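Skerbridge open day: what we saw, what it costs, what we might ask for

Our firm sent me to the Eltevau open day in Skerbridge with a notebook, a visitor badge and instructions not to sign anything. I managed two of the three, having left the badge on the train.

For anyone who missed the earlier memo, we pack and label sample kits, and in July we have to tell Liem, who own us, what equipment we want money for next year. Last time we asked for "a robot" and got a polite reply asking which one and what for. Fair enough. So the trip was meant to produce a number with some reasoning attached to it.

The morning was a talk in a room with too few chairs. Hicham Morsy, who runs the demonstration hall, put up a slide titled "The arm is the cheap part" and then spent most of an hour proving it. Grippers are extra. Mounting is extra. Guarding is extra if your risk assessment wants it, and he has yet to meet one that didn't. Training is two days per person, and the person you train will be on vacation the week you need them. He got a laugh with that, mostly from people who already own one.

After coffee (good) and a pastry (structural) we went through to the hall in groups of 13, which is more people than fit comfortably around any one bench.

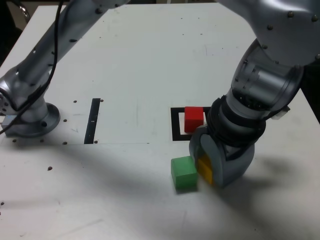
Budgeting for the bench itself was the part I had left out of my spreadsheet completely. I had a line for the arm, a line for the gripper and a line marked "misc," where I had put 2,000 and felt generous. Then you look at a real work surface, with an arm base bolted straight down into it, screw holes all over the place around the base, scuffs in the white top and black tape marking out a square, and you see where misc goes. Those holes say that fixing points need planning, and every rearrangement at our place would be an afternoon of somebody's wages. The tape I can afford.

I asked Morsy whether we should plan for one arm or a pair. He asked what we would do with the second one. I said I had hoped he would tell me. His advice was to price the job with one, write down every step where a person would still have to hold something, and see if that list was worth the price of another arm. Our list ran to 10 steps by lunch, although a few of those are really one step done badly.

Jikthorpe had a table by the exit offering leases. The monthly figure looks friendly until you reach the page on returning the thing in its original condition. See scuffs, above.

What I'll be putting in the request: one arm, leased or bought depending on what finance says about that page, a proper bench as its own line, and training for two people with different vacation weeks. Misc stays, but bigger. Comments to me before the July meeting, please, and if anyone is passing the station, ask about a badge.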